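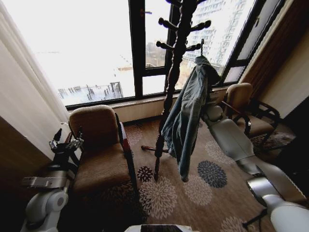 Guides > Truslow Teleoperation Kit > Recording Demonstrations > Two-Arm Garment Tasks

Category: Operator Manuals, Section 4

4.1 Scope

This section covers recording two-arm demonstrations with soft garments: taking a jacket from a stand, carrying it, holding it open, and laying it down. It applies to Truslow kits running the Ravn recorder. Rigid objects are covered in Section 3. Read Section 2 (emergency stop and arm limits) before powering the arms.

Two people are required. The operator moves the leader arms. The second person, called the spotter in this manual, holds the emergency stop and stays outside the reach of both follower arms.

4.2 Preparing the room

1. Place the garment stand on level floor. On carpet, press down on each foot of the stand and check that it does not rock.
2. Hang the garment by the collar from one peg. Do not button or zip it.
3. Drive the base to the start position. Both grippers must be able to reach the collar with the elbows still bent.
4. Move each arm slowly through its full working range at low speed. Watch the elbows as well as the grippers. Armchairs and curtains close to the stand are the usual points of contact.
5. Check the head camera view on the operator screen. If a window behind the stand washes out the garment, lower the exposure or turn the base. Lock the exposure before the first episode and leave it locked for the whole set.

CAUTION: Do not hang the garment on a stand that can tip toward the operator. A snagged sleeve can pull a light stand over.

4.3 Aligning the leader arms

1. Put the recorder in IDLE.
2. Match the leader arms to the posture of the follower arms shown on the screen. The joint bars turn green when they agree.
3. Hold still until the tone sounds, then press both thumb switches. The follower arms are now live.
4. Open and close each gripper once. If left and right are swapped, return to IDLE and exchange the leader cables at the hub.

Note: If a joint bar stays amber, do not force the leader arm. Return to IDLE and run the zero routine in Appendix B.

4.4 Recording an episode

1. Select the task name from the list. Do not type a new name for a task that already exists.
2. Press the foot pedal once. The recorder counts down and starts.
3. Bring one gripper to the garment just below the collar and close it on a single fold of cloth. Avoid gripping a button or a seam where four layers meet.
4. Lift straight up until the collar clears the peg, then move away from the stand.
5. Bring the second gripper to the free shoulder and close it.
6. Move the grippers apart until the cloth between them is straight. Stop there. Pulling harder loads the wrists and trips the force limit at 18 N.
7. Carry the garment to the target surface and lower it hem first. Open both grippers only when the shoulders touch the surface.
8. Withdraw both arms, then press the pedal again to close the episode.

Move at an even pace. Pauses longer than 4 seconds are flagged by the recorder and have to be reviewed by hand. If the garment is dropped, keep recording only if the task name ends in "recover". In all other cases, press and hold the pedal to discard.

4.5 The two-shoulder hold

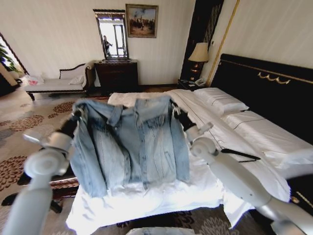 The two-shoulder hold is the reference posture for every open-garment task, and most rejected episodes fail at this step. Each gripper should have cloth at the shoulder, with the collar free between them. With a denim jacket held this way, the front edges hang apart and both chest pockets can be seen by the head camera. The hem should hang clear of the surface below; here it is just above the white sheet. If one gripper has closed nearer the collar than the other, the hold is still accepted, provided the garment does not twist when carried.

Cover the target surface with a plain sheet in a color that contrasts with the garment. Let the sheet hang over the front edge so that a low pass with a gripper meets cloth first. Clear small objects from the landing area — anything left under the sheet will change the contact reading.

Note: Mirrors behind the work area are permitted. Keep the spotter in one place during an episode, as a moving reflection is recorded along with the task.

4.6 Checking the set

1. Replay the first episode and every fifth one after it.
2. Confirm that the camera and joint tracks start together. An offset above 15 ms is rejected on upload.
3. Mark each replayed episode KEEP, REVIEW or DISCARD.
4. Enter the garment type and the stand type in the notes field.

The reference set for this task was recorded at Kerncombe and holds 169 episodes. It can be loaded from the Preltthorpe server for comparison, under "jacket, stand to bed". Do not append new episodes to it.

4.7 Shutting down

1. Open both grippers and remove any cloth.
2. Return the arms to the rest posture using the leaders, at low speed.
3. Release the thumb switches, then set the recorder to IDLE.
4. The spotter presses the emergency stop and confirms aloud — only then may anyone step between the arms.

Section revised 2019-03-26, Auður Skov. Replaces the August issue.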